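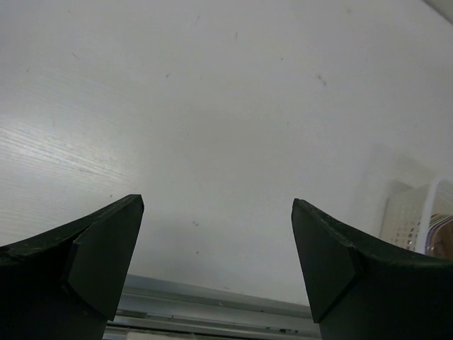 The white tables, and how we keep them

After my small note in the August newsletter, several people wrote to me with questions about the tables in the shared workroom. I promised to answer all of them in one place, so please be patient with me, it became longer than I planned.

First, for those who joined us in autumn: the white tabletops are laminate. They have a fine wood grain in the surface, and many of you believed it is real wood with white paint. It is not. You can feel the grain with your finger, but it is only pressed into the top layer. For this reason you must never sand it. Last year one table was sanded in a corner to remove glue, and now it has a gray spot which will stay there as long as the table lives.

We bought the tops from Zandska when we moved in. Each one cost us 400, which at that time I found too much, and Harish Nambiar told me I would be thankful later. He was right, I admit it here in writing. The cheaper ones we had in the old building were swollen at the edges after two winters.

Now to the marks. If you look along a top toward the window, the grain shines in stripes and the surface seems very clean. Then you go to the other side, and you find brownish smudges, little dark specks, thin lines from I don't know what. I ask you to look from both sides before you say the table is finished. It takes a moment only.

For daily cleaning, a damp cloth with one drop of dish soap is enough. Wipe in the direction of the grain, then again with a dry cloth. Dirt likes to sit in the small grooves, and if you wipe across them you push it deeper. Su-bin Cha does it with a soft nail brush and warm water, very lightly, and her table is the best one in the room. I tried the same and I can recommend it, but the brush must be really soft.

Brown smudges are mostly coffee or tea. When they are fresh, the damp cloth takes them. When they are old, mix baking soda and water to a thin paste, put it on the smudge, wait 5 minutes and wipe it away without pressure. Please do not use scouring powder. It makes the surface dull, and a dull surface takes the next stain faster.

Thin dark lines can be two things. If the line goes away with a white eraser, it was pencil or rubber. If it does not go away, try a little rubbing alcohol on a cotton pad, because it may be pen. If it still stays and you feel an edge with your nail, then it is a scratch, and cleaning will not help you. Write the table number in the notebook beside the door and leave it. We have a filler stick from Gilano for deep scratches, but the white of it is slightly warmer than our white, so I use it only where water could come inside.

Several members asked about a protective mat. My opinion is mixed. Yeison Villanueva put a big clear one on his table, and it protects well against knives. But crumbs and moisture go under it, and when we lifted it in summer there was a yellow border which needed a whole afternoon. If you use a mat, take it off when you leave in the evening and let both sides dry. Nneka Nwosu uses a small cutting mat only when she cuts, and puts it back on the shelf, and I think this is the better habit.

Hot things are a separate matter. Glue guns, soldering irons and the tea pot must stand on a cork tile. There are 18 cork tiles in the drawer under the sink, so there is no excuse to put your pot on the bare table. A burn in laminate makes a bubble, and I know no repair for it.

Two practical announcements to finish. On 25th November we will clean all the tables together, beginning at ten in the morning. Please take your things off the top before this, including the ones you keep there "only for now". Soap, cloths and baking soda are paid from the room money. Bring your own gloves if your skin is sensitive, as mine is. There will be soup at one o'clock, with and without meat, and Su-bin bakes something.

And the lock of the workroom has a new code, 2987 is the old one and does not work anymore. I will not print the new one in the newsletter. Ask me or Harish when you see us, or telephone before you come.

Kerstin Heitmann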